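The Flannel

Rawiri Bright had been at his aunt's house in Cheon for an hour before he found the kettle.
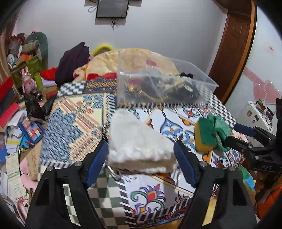 Photo: Zellia Picture Library

It was in the airing cupboard, behind the towels, with the lid taped on. He took the tape off and looked inside. There was a roll of banknotes and a ferry ticket to Mukano, unused, dated 26 August. No year.

He put the kettle on the worktop and counted the money because his sister would ask. It came to 874. Then he rinsed the kettle out, filled it and made tea, because he had driven a long way and there was no other kettle.

His sister rang at four.

"Have you started on the bedrooms?"

"I've started on the kitchen."

"Is there anything?"

"There's some money. And a ticket for the ferry."

"She never went on the ferry," his sister said. "She hated boats. She wouldn't even go round the lighthouse with us."

"Well, there's a ticket."

She told him to keep it with the bank papers, and he said he would. After she had rung off he stood it against the sugar bowl instead and looked at it while he ate a sandwich.

The house was on the last row before the harbour wall. His aunt had lived in it for 13 years, alone, and before that in Wirketar with a man called Uncle Des who had been no relation to anybody. Rawiri remembered his hands, which were always cracked, and that he worked on the water. He didn't remember a funeral. One summer Des had been there and the next summer they had visited her in Cheon and there was a single chair at the back door.

He did the bedrooms the next day. Her clothes went in bags for the charity shop. In the drawer by the bed he found her reading glasses, a white flannel folded into a triangle, and a stack of postcards with a rubber band round them. The rubber band broke when he touched it.

The postcards were all from Mukano. They had the same picture on the front, the long pier and the hotel with the green roof, and hardly anything on the back. Weather fair. Boat laid up till spring. Knee bad. Each one was signed D. The last one said, There is a bus from the landing, it goes at ten past.

He read that one twice. He sat on the stripped bed and tried to think what she had been like in August, any August. She had grown beans. She had complained about the visitors parking across her gate. She had come to his wedding in a blue coat and left before the dancing.

When it got dark he walked down to the harbour. The ferry office had a light on and a woman was doing the till.

"Can you still use one of these?" he asked, and put the ticket under the glass.

She turned it over. "Where did you get this? We changed over to the printed ones years back."

"It was my aunt's."

"I can't take it as a fare," she said. "I could sell you one for the morning. It's a rough crossing tomorrow, mind."

"How far is it?"

"Two hours. There's a bus the other side."

"Ten past," he said.

"Quarter past, now."

He bought the ticket. He paid with his own card and left the money from the kettle where it was. Back at the house he rang his sister and said he would need another day, maybe two, there was more to go through than they had thought.

"What sort of thing?"

"Postcards," he said.

He packed them in his coat, along with the flannel, which he had no reason to take. Then he set the alarm, put her back door key on its hook and went to sleep on the settee with the lamp on.

The ferry left at eight. There were 200 seats on it and he took one by the window, on the side that faced Mukano.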